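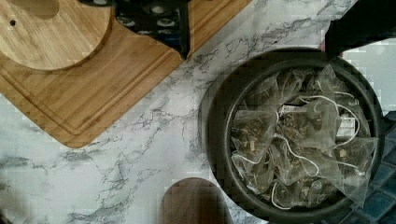 Homemade training treats cost very little and take one evening, and most of the work is in the cutting and storing. I make them for two dogs from plain chicken breast, beef liver or sweet potato. Poach the chicken or liver in water with no salt until it is done all the way through, let it cool, and dry it off before you cut it. Cut on the biggest board you own. A bamboo one with a juice groove running inside the edge is good for liver, which keeps leaking after you think it has stopped, and on a marble-patterned counter with gray veins through it you won't spot a liver drip until it has dried on. Slice the meat in strips first, then turn the strips and cut across. For a small dog the pieces should be the size of a pea. For a large dog, still not much bigger than that. A dog in training is counting treats, not weighing them.

Sweet potato is easier. Peel it, slice it as evenly as you can, and dry the slices in a low oven with the door open a crack. Turn them once. They are ready when they bend like leather. If you want them crisp, leave them in longer, but watch the thin ones.

Storing treats

Cooked meat treats go in the refrigerator for what you will use in three days. The rest goes in the freezer. Spread the pieces on a tray with a sheet of parchment so they aren't touching, freeze them, then tip them into bags. If you skip the tray you get one brick of chicken and have to hit it on the step.

Label the bags. Frozen liver and frozen mushrooms look alike through plastic. I write the month on mine and nothing else, so a bag that says September gets used before one that says October.

Treats you carry on a walk don't go back in the refrigerator afterward. Take out what you need and throw away what is left at the end.

Check anything you add to a recipe. Onion, garlic, grapes, raisins, chocolate and macadamia nuts are all off the list for dogs, and so is xylitol, which turns up in some peanut butters. It may be printed as birch sugar. Broth from a carton often has onion in it. Water is fine for poaching.

Cleaning the board and knife

Wash the board in hot water and dish soap as soon as you finish, both sides, even if only one side was used. Washing one side only is how boards warp. Run the corner of a dishcloth or an old toothbrush along the groove. Stand it on edge to dry. Bamboo doesn't go in the dishwasher and shouldn't be left in the sink.

If the board smells of liver, sprinkle coarse salt on it, rub with half a lemon, leave it a few minutes and rinse. A thin coat of food-grade mineral oil now and then keeps it from drying out. Put the oil on in the evening and wipe off the extra in the morning.

I keep one board for raw meat and one for bread and fruit. Shahnaz Pathirana wrote to ask if dog treats need a third. No. They go on the meat board, and it gets washed the same way.

Treat pouches

A treat pouch gets greasy faster than anything else a dog owner carries. Empty it after every walk. Turn the lining out over the trash and brush off the crumbs, especially in the bottom seam.

Fabric pouches can nearly always be washed by hand in the sink with a drop of dish soap. Dish soap handles the grease better than laundry detergent does. Rinse, squeeze in a towel, and prop the mouth open with a clothespin until the inside is dry. My everyday pouch is a Dralleo with a magnet closing, and I wash it by hand only, after the magnet on an older one rusted through the cloth.

Silicone pouches can go on the top rack. If yours has gone tacky, soak it in warm water with two spoonfuls of baking soda for an hour, then wash it as usual.

For a pouch that smells even when clean, fill it with dry baking soda, leave it overnight, and shake it out in the yard.

A sandwich bag inside the pouch works too. It is noisy and some dogs get very interested in the noise.

Food bins and scoops

Dry food keeps best in the bag it came in, rolled down tight, with the whole bag set inside a lidded bin. The bag also has the lot number and the date on it, and you will want those if there is ever a recall. If you do pour the food straight into a bin, cut the label out and tape it to the lid.

Wash the bin between bags. Old kibble fat stays on the walls and goes rancid, and a dog that suddenly goes off a new bag may be smelling the last one. Hot water, dish soap, rinse, and then leave it upside down with a spoon under the rim for air. It has to be completely dry before food goes in. In damp weather I give it a full day.

My bin stands 22 inches high, which matters only because the shelf over it had to be moved. Measure the height with the lid open before you buy. I didn't.

The scoop should be washed as often as the bowls. Don't bury it in the food. Hang it on a hook on the side of the bin.

Keep the bin out of the garage in summer if your garage gets over 100 degrees. Mine does. The food came in to the pantry and has stayed there.

Bowls

Stainless steel is the easiest to keep clean. Ceramic is fine until the glaze chips. Plastic scratches, and the scratches hold slime however hard you scrub.

Wash food bowls after every meal and water bowls every day. The slippery film in a water bowl won't come off with a rinse — it has to be rubbed. Use a sponge you don't use on your own dishes, and replace it often.

White rings in a water bowl are minerals. Pour in plain white vinegar to cover the ring, wait half an hour, rub, rinse well. If the ring is near the top you can lay a paper towel soaked in vinegar around the inside.

Rubber feet come off bowls in the dishwasher. Take them off first if they are the ring kind. If they are the glued kind, wash the bowl by hand.

To stop a bowl from sliding, cut a piece of rubber shelf liner a little bigger than the base. Rinse it under the faucet when it gets dusty and it will grip again. For the dog who drags the whole setup around, put the liner under a boot tray and the bowls on top.

Water spills

A bearded dog carries a fair amount of water away from the bowl. A bath mat with a rubber back under the bowl takes most of it. Have two, so one can be in the wash. Wash them without fabric softener or they stop soaking anything up.

Filling the bowl only halfway helps more than the mat does, but then you have to fill it more often. I use a 32-ounce jar to fill mine, once in the morning and again at 4 p.m., and by the second fill I have a fair idea of how much they are drinking. It is worth knowing. A big change in how much a dog drinks is something to call the vet about.

On hardwood, dry the floor around the bowl at night. Water that sits in the joints will raise the grain over a winter.

Stuffed rubber toys

The hollow kind you pack with food are a nuisance to clean and easy to neglect. Soak them in hot soapy water before you do anything else. Then a bottle brush, in through the big hole and out through the small one. Baby bottle brushes are the right size for most of them.

If there is something hard stuck in the narrow end, freeze the toy. The plug shrinks a little and you can usually push it out with the handle of a wooden spoon.

To fill one without making a mess, stand it in a coffee mug with the big hole up. Plug the small hole with a dab of peanut butter if you are using anything runny. Freeze it in the mug.

Munther Matar suggests filling several at once in a muffin tin, and I have done it that way since he wrote. They stand up straight and the tin goes right into the freezer.

Give them on a towel or in the crate. Never on the rug.

Lick mats

Rinse in cold water first if there is egg or yogurt on the mat, since hot water sets it. After that wash in hot. A soft toothbrush gets into the ridges. When pieces of the mat begin to come loose, throw it out.

Ants

Feed at set times and pick the bowl up after twenty minutes. This fixes most ant trouble by itself. If they still come, set the food bowl inside a wider, shallow pan with an inch of water in it. Change the water daily.

Don't put ant bait where the dog can get to it. Wipe down the trail with soapy water or vinegar and find where they are coming in.

From the mail

Precious Makhubela asked whether treats can be cut with kitchen scissors. Yes, for chicken and soft jerky. Get the kind that come apart at the hinge so you can wash them.

Walid Dabbas asked about the gray dust in the bottom of the kibble bag. It is broken kibble. I spoon it over breakfast with warm water — both dogs like it — and throw it out if the bag has been open for more than a month.

Next time I will do leashes and collars, including the waxed rope kind.

Home Kitchen Laundry Pets Garage Contact

Last updated: September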